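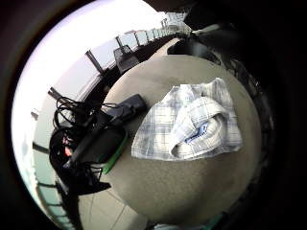
About Stanodau

Stanodau is a robotics training company in Stadbridge. We started with 4 people in one room and now have a staff of 36. We teach robots everyday jobs by recording how people use their hands. 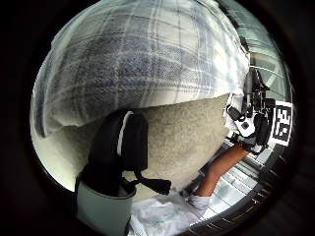
Most of our recording is done with worn equipment. The sensor kit sits on the hand, held by black straps, and a square black-and-white marker helps the software work out position. Our partner Kontogiannis builds the mounts.

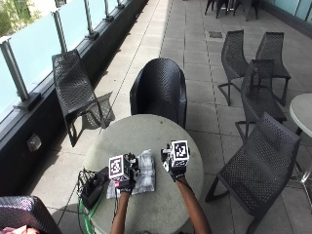 Each year we hold an open day. The last one, on 27th October, drew 106 visitors, and we ran 5 demonstrations of folding and sorting. Schools and local firms are welcome. The next visit day is in February, and places can be booked through the Fliltov office.

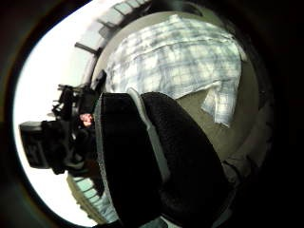
Open day at Stanodau: a gloved hand by the plaid cloth.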